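Parallel gripper on clear acrylic shelves, Vultska or Nirkmont?

Forum > Grippers and end effectors
Page 1 of 1

plasodside_lab
Looking for opinions from people who have used either of these on a small arm. Job is picking packaged sweets and biscuits off a clear stepped display stand and putting them in a basket. Mixed shapes: boxes, small round tubs, bars in wrappers. Two fingers, flat pads, wrist camera.

I have the Vultska on loan until December. The Nirkmont is the one we would probably buy. Main difference on paper is stroke and the force setting. The Vultska gives you 19 force steps, the Nirkmont gives you 4.

wiroj_m
Four steps is enough for packaged goods. I ran the Nirkmont on cartons for most of a year and only ever used the bottom two. What matters more is how thick the finger tips are. On a stepped stand you have to get one finger between the item and the riser behind it.

plasodside_lab
Tips are similar on both. I can get round the boxes if I come in at an angle. The tubs lying on their sides are the trouble. They roll as soon as one finger touches before the other.

kazl_e
Change the pads before you change the gripper. We buy soft ones from Kazlauskienė (no relation) and they fixed most of our rolling. Flat hard pads on a cylinder give you two lines of contact and not much else.

wiroj_m
I disagree with that. Soft pads hide a centring error, they don't cure it. If one finger is touching first then the grasp pose is off. Look at the camera calibration.

kazl_e
Nobody gets the pose perfect on clear plastic. Some give in the pads is normal practice.

shek_c
Cheng-en Shek here, I wrote the grasp code plasodside_lab is using. The pose comes from colour plus depth and the depth on the acrylic is poor. We lose the edge of each step and get bright lines where the panels fold. With the items on the stand it's better, the printed packaging gives decent depth. So Wiroj is partly right, but the error is in height, not side to side. Moving the camera back on the bracket helped. I would not blame either gripper for that.

wiroj_m
Fair enough. Do you filter the highlights or just lower the exposure?

shek_c
Lower exposure. Filtering took out pieces of the wrappers as well.

plasodside_lab
Numbers so far, all with the hard pads. 600 attempts on the Vultska, 453 ended with the item in the basket. Most of the misses were tubs. I haven't split the rest by item yet. Nirkmont to follow when the adaptor plate arrives.

kazl_e
So about three quarters. Try the same count with soft pads before you spend money on a second gripper.

wiroj_m
Or the same count with the height corrected. If you change both you won't know which one did it.

plasodside_lab
I'll do the height first, then the pads. Wrist camera view of the layout below, for anyone who wants to judge the approach angles. Tubs are on the lower part of the stand, shortbread box on the right, two Snickers along the top. The basket sits between the fingers in this pose and I may shift it.

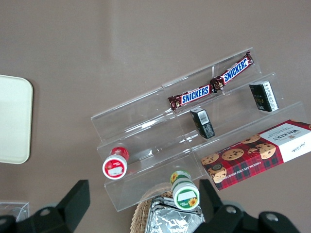 Similar threads

Depth cameras and transparent plastic, what works
Making your own finger pads, which rubber?
Nirkmont adaptor plate, bolt pattern wanted
Wrist camera bracket hits the table at low approach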